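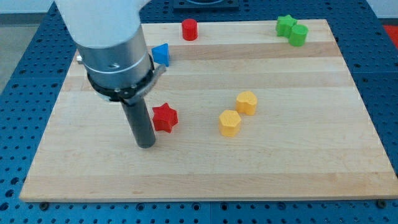

Shape blocks on the maple board, with the red cylinder and both greens towards the back

Stivville Shape Blocks

I started selling these blocks after my niece wore out the set I'd kept from my own childhood, and they've been the thing I post out most ever since. They're chunky coloured plastic, and there are stars, cylinders and triangular prisms in the mix, so you get proper points to feel for as well as nice smooth round sides. The colours are plain and strong - red, green, blue - and they show up well on a pale surface, which helps if you're sorting with little ones or with anyone whose eyesight isn't what it was.

I'm asked about the board nearly as often as the blocks! It's a cutting board made of glued maple strips, all slightly different tones, and I sell it separately as the Janska board. You don't need it, a kitchen table does fine, but I like having an edge to work inside and it stops everything wandering off onto the floor (most of the time).

What you get
The Ota set has 16 blocks in a cotton drawstring bag. The Soltani set has 31 and comes in a lidded box, and it's the one I'd pick for a playgroup or a classroom, as there are enough doubles for two or three children to match shapes without a row breaking out. Spare blocks can be bought singly. Just tell me the shape and colour in the order notes.

Looking after them
Warm water and washing-up liquid for the blocks, then leave them on a tea towel. Please don't soak the board - wipe it, stand it on its side, and give it a rub of oil when it starts looking thirsty. Mine gets done in October and whenever else I remember.

Postage
I pack on Mondays and Thursdays. The board is heavier than people expect, so it goes by courier and can take up to 16 days if you're outside the mainland. Blocks on their own go by ordinary post and are much quicker.

Any questions, drop me a line through the contact page and I'll get back to you.

Solange Poirier
Page updated May 16, 2018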